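Search this diary
Type and press enter

May 13, 2019

What a day! I've got my feet up and a plate of toast on my knee and I still want to grumble, so you lot are getting it.

The gripper went again. We'd spent all morning on the simulator (Doherty, the new one, not the old one that used to eat my laptop) getting the arm to pick up the apple and then stand the mug upright. The apple is easy by now. The mug is a beast – all those flat faces – and the handle is never where you want it. Anyway, on run 3055 the arm stopped dead up in the air and threw a force fault, with the fingers nowhere near a thing. Nothing to push against, and it swore blind it was being crushed!
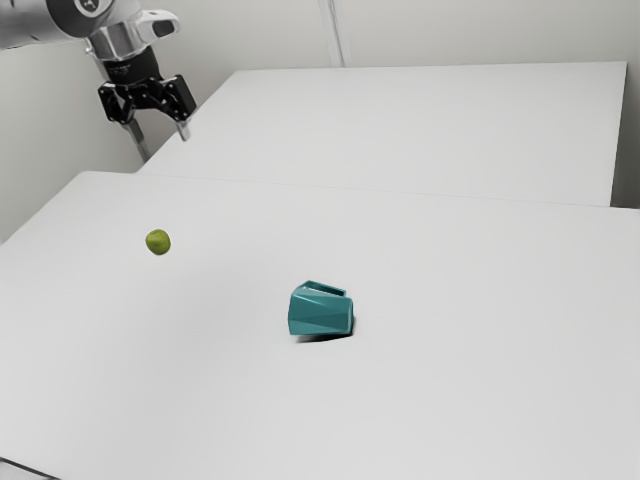 I restarted it twice and got the same fault both times, and then on the next go it ran perfectly, which is worse if you ask me. Daithí Scanlon came over with his tea and we went through the logs together, line by line. He spotted it before I did, the swine. The Ondix update on Friday had changed the units for the finger force, so our limit was being read as something tiny and the least little wobble in the numbers tripped it.

Fine, a silly fault in a pretend room, no harm done. But the same settings file goes to the real arm in the Ralter bay, and there's a second limit in it, the one for speed near people. Had that been changed as well? We didn't know! So I rang down and had them lock the bay off until we'd checked every line. It took around 4 hours and I missed lunch. The speed one was all right in the end, but I've asked for it to stay locked until Wednesday.

Still haven't got that mug standing up, mind you. Bed now, and Unda wants feeding first, she's yelling at the back door.

8 comments
2 shares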